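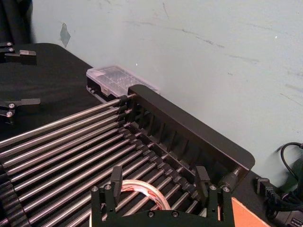
Two-finger gripper: stay with the Nenura or move to the Steiner?

Posted by Hortensia Retamal, October 25, 2020

Hello all, and sorry in advance for the length of this! I've been using the Nenura gripper on our small bench arm since January, mostly for picking up odds and ends beside a rod rack, and on the whole I'm very fond of it. My trouble is with round, flat things such as rolls of tape. The fingers close nicely on boxes, but a roll lying flat tends to creep out sideways as they squeeze. A friend has offered me her old Steiner for 600, which has softer pads and a wider opening, and I keep going back and forth. Has anyone run both on the same arm? I'm on the Trevura controller, if that matters.

Sondonow

I've had both, and I'd hang on to your money for the moment. The Steiner is lovely, but it's a good deal heavier, and my arm got rather sluggish at full reach until I'd put the new weight into the controller settings. Before you buy anything, try sticking thin rubber on your present fingertips and bringing the grip force down (I know that sounds backwards, but a hard squeeze on a curved edge is often what pushes it out). Also check that the roll sits midway between the fingers before they close. If one touches well before the other, it just shoves the thing along. Give it a fair go, 8 tries with each setting, and jot down how many drop.

bench_541

steiner every time. the pads wear out though

Marrowfat

Could you borrow your friend's for a weekend first? I swapped mine over in an evening, and the only fiddly part was the adapter plate, which needed 2 longer screws. Do let us know how you get on!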